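Pre-Run Inspection Checklist, Two-Arm Tabletop Cell
Site: Joddale. Inspector: Vilém Dvořáček. Tue 25 April
Task: sweeping with brush and dustpan 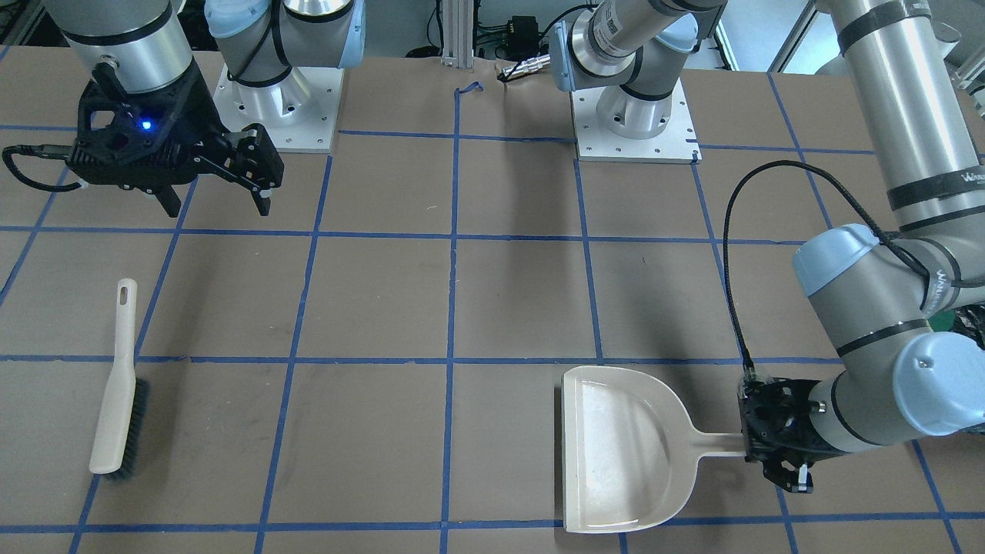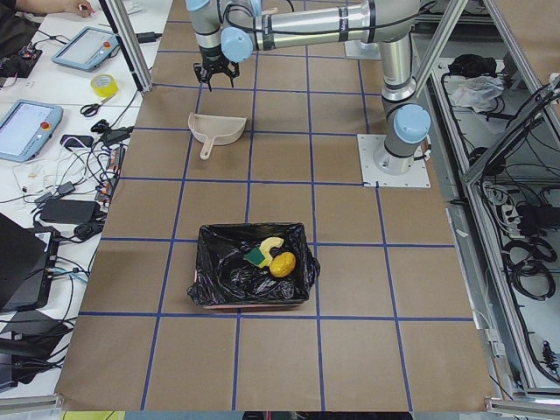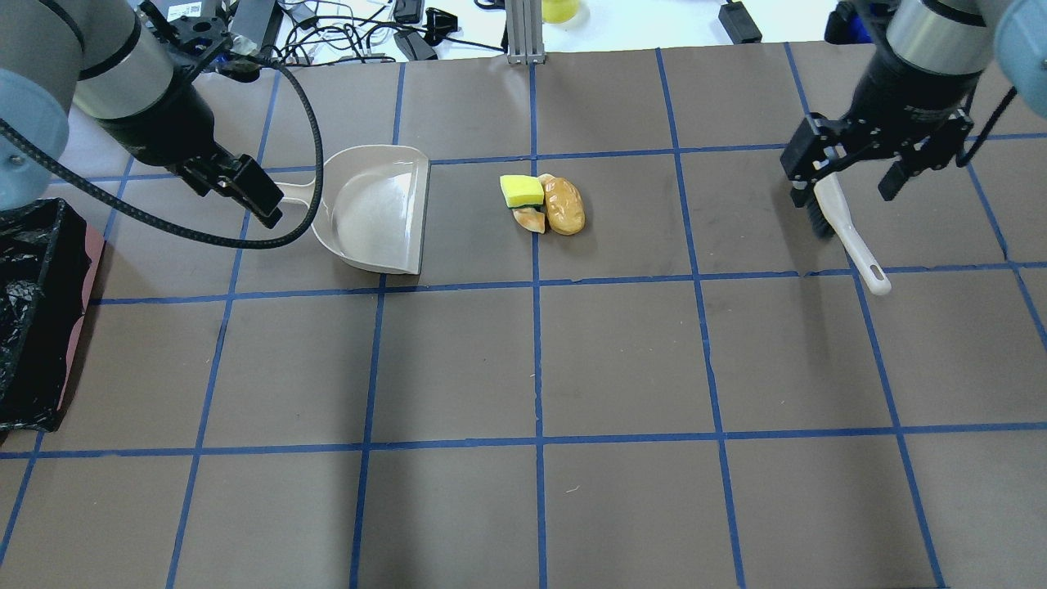
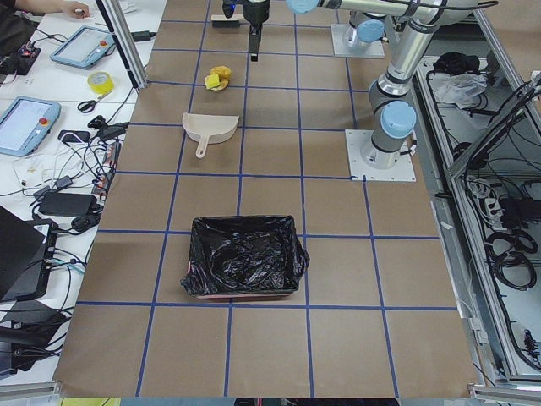 1. Base plate bolts, both arms: OK. Torque marks aligned.
2. Emergency stops on both pendants tested separately: OK.
3. Pendants within reach of a seated operator: OK. Keep tape and scissors off that part of the desk.
4. Cable slack at full wrist rotation: COMMENT. Coiled cable can drag on the paper. Krajčí to re-clip.
5. Grid tape flat, no lifted ends: OK. Replace paper after 75 runs.
6. Bin liner folded over the rim: OK.
7. Hands outside the rail while drives are enabled: COMMENT. Rule repeated to both operators.

Open items go to Radek Ševčík.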